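Tabletop

A tabletop is the flat upper surface of a table, on which objects are placed for eating, working, display or play. The word is also used for the finished panel sold separately from its legs or frame, and, in the housewares trade, for the whole class of goods set out on a table, including plates, cups, glasses and serving pieces. This article deals mainly with the surface itself.

Terminology

In everyday English the words "tabletop," "top" and "board" overlap. Furniture makers usually say "top" for the panel and "base" for everything that carries it. "Board" is the older term and survives in phrases such as "room and board," where it stands for the meals served on it. A top that rests loose on trestles is called a trestle board, and one that is joined to the base is called a fixed top. The part of the top that extends beyond the base is the overhang.

History

Early tables in many regions were loose boards laid over supports and taken down after use. Large households needed the floor space of the main hall for other purposes between meals, and a heavy fixed table was an inconvenience. Fixed tops became more common as separate dining rooms came into use and as joiners learned to build frames that could carry a wide panel without sagging.

The wide solid top presents a problem that shaped much of its later development. Wood swells across the grain in damp air and shrinks in dry air, while its length changes very little. A top fastened rigidly to its frame may split or bow with the seasons. Joiners met this difficulty with slotted fastenings, wooden buttons and cross battens known as breadboard ends, all of which hold the panel flat and still allow it to move. Veneered tops, in which a thin layer of fine wood is glued to a plainer core, offered another answer and allowed patterns that solid boards could not provide.

In the twentieth century manufactured panels took over much of the market. Particleboard, plywood and fiberboard move far less than solid wood and can be cut to size by machine. Plastic laminates gave these panels a hard, washable face, and plain light colors came into favor for kitchens, schools and offices.

Materials

Solid wood remains in wide use for dining tables and workbenches. Oak, maple, beech and walnut are common choices. Softwoods such as pine are cheaper and easier to work but dent readily.

Stone tops are heavy and cool to the touch. Marble is valued for pastry work but is marked by lemon juice, vinegar and wine. Granite resists acids better and is harder to scratch.

Glass tops are normally made of tempered glass, which breaks into small blunt pieces. Metal tops, chiefly stainless steel, are found in commercial kitchens. Tile, slate, linoleum, leather and concrete are also used, each with its own requirements for sealing and care.

Color and finish

The finish of a top affects how easily objects on it can be seen. Pale surfaces reflect light and make crumbs and spills plain to view, and for this reason they are often chosen for food preparation. Dark surfaces hide stains but show dust. A high gloss can throw glare into the eyes of a seated person, and matte or satin finishes are generally preferred for reading and writing. 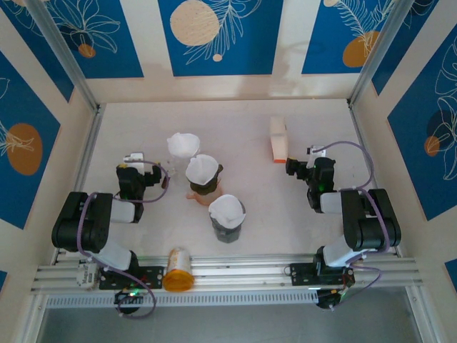
Cups, a small clear glass and a carton on a white tabletop.

White is a frequent choice for craft tables and display counters. It provides a neutral ground for colored objects, although clear glass and white tableware stand out less against it. Manufacturers often offer white tops in an off-white shade, as small differences between batches are less noticeable than in a pure white.

Shape and size

Rectangular tops are the most common, being simple to cut and easy to place against a wall. Round tops seat people at an equal distance from the center and have no corners, but a large round top leaves a middle area that is difficult to reach. Oval and boat-shaped tops combine features of both. Extending tables add area by means of leaves, which may be hinged at the sides, stored below, or inserted in a central gap.

Edges

The edge of a top receives more wear than any other part. A square edge is the simplest but chips easily. Rounding, beveling or shaping the edge reduces damage and is more comfortable for the forearms. On manufactured panels the core must be covered by an applied band, and failure of this band is a common cause of water damage. Raised edges, called galleries or fiddles, are fitted where objects might slide off, most notably on ships.

Study and collections

The Radusgate Museum of Domestic Furniture holds 1,255 catalogued pieces, of which 39 are loose tops that have lost their bases. The museum arranges these by method of construction, with separate rooms for boarded, framed and veneered examples. Four of the boarded tops came from a single inn at Clutunis and retain knife marks from kitchen use. A related collection at Esano is devoted to laminates and includes sample books from the Baxter panel works.

Care

Most tops may be cleaned with a damp cloth and mild soap, followed by drying. Oiled wood requires fresh oil from time to time, and waxed wood should be kept from heat. Marble and other porous stones are usually sealed.

See also

Countertop
Desk
Tablecloth
Trestle table
Workbench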